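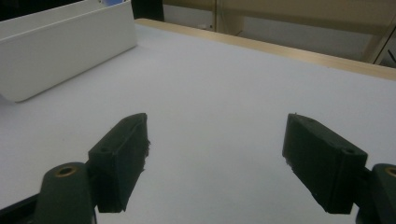
The Case for a Clear Table

By Soudabeh Nazari

My mother had a rule that you could not start anything until the table was clear. Homework, pastry, a jigsaw puzzle, an argument about money – all of it waited until the last teacup was gone and somebody had run a cloth over the top. I thought this was the most boring rule in the world and I swore I'd never have it in my own house. I now have it in my own house.

I came back to it the long way. For most of last year the worktable in my back room in Mededside was not what you'd call a table. It was a shelf that happened to be low. I had fabric on it, and under the fabric I had tax papers, and under the tax papers I had a sandwich bag of buttons I'd been looking for since spring. When I wanted to do something I'd shove a space open with my forearm, the size of a dinner plate, and work in that. I made a whole lampshade in a space the size of a dinner plate! It's a terrible lampshade.

Then in February the pipe over the back room let go and everything had to come off in one evening. I carried it all into the hall in armfuls. When the plumber had gone I stood there looking at that big pale top with its wooden edge, and I felt something I can only call hunger. I wanted to cut something out. I wanted to make dumplings on it, and I don't even make dumplings.

So I kept it that way, or mostly that way, and I've been pestering people about their tables ever since.

A white top with a light wood rim is what I'd pick again, for what it's worth. White shows you everything. Every crumb of eraser, every snipped thread, every little dark speck you thought you'd wiped up. Some people can't stand that. My cousin went for a dark walnut top for exactly that reason and she's very happy, and she has also lost three needles on it that I know of. The wood around the edge is just for me. All white can feel like a dentist's office, and a strip of pale wood warms it up, especially late in the afternoon when the light goes gray and you haven't gotten up to switch the lamp on yet.

Matte, too. Please get matte. My first table was glossy and the overhead bulb sat in the middle of it like an egg.

Now, the bin. I allow one thing to live on the table, and it's a plain white bin, and it goes to the back. I resisted a bin for ages because bins are where stuff goes to be forgotten (I have a drawer like that, we all have a drawer like that). What changed my mind was a visit to the Plimness repair evening, which meets upstairs from a bike shop and smells like it. Every table there has one bin. You sit down, you take out of the bin what you need, you do your mending or your soldering or whatever, and at the end whatever is on the table goes back in. If it doesn't fit, it wasn't supposed to be there. I watched a man stand holding a hot glue gun over a full bin for a good long minute, thinking about his life.

I bought mine the next morning. It's a Clekent, the low rectangular kind with rounded corners, and the rounded corners matter more than I expected because I catch my wrist on everything. I keep it with the long side facing me so I can rummage without standing up. I've tried it end-on and I don't recommend it, you just keep digging in the front third.

What goes in it? Whatever I'm working on this week, and no more. Right now that's a half-hemmed curtain, two pencils, chalk, the good scissors and a tape measure. Last month it was all seed packets. If something sticks up over the top I let it, as long as I can still see what it is. I know people who need a lid. I think a lid is how you get a second bin on top of the first one.

The rest of my stuff went to the wall, on open wooden shelving, the plain unfinished sort you screw together yourself with the slanting braces. I put it up over one long evening and got one of the braces on backwards and had to undo the lot. It's not pretty! But it holds the fabric, the paint, the sewing machine when I'm not using it, and a box marked MAZANDARANI in my aunt's handwriting. That one is full of printed cotton from my grandmother's side and I'm not allowed to cut it until I get better at cutting.

The whole business cost me $394, and most of that was the shelves. I'd put off doing it for years thinking it would be a big renovation. The table I already had, it was just hiding.

I do backslide. Over the holidays my sister stayed in the back room and the table became luggage for 31 days. There's a stretch every tax season when I spread papers over it and tell myself papers are flat so they don't count. And I have a weakness for leaving a mug there overnight, which my mother would have noticed from two streets away.

But most nights, somewhere past nine, I put everything in the bin, push the bin to the back and wipe down. It takes less time than brushing my teeth. Then in the morning I come in with my coffee, and I hold on to the mug, and I look at all that space – and I start pulling the curtain out of the bin before I've even sat down. I've got one side left to hem.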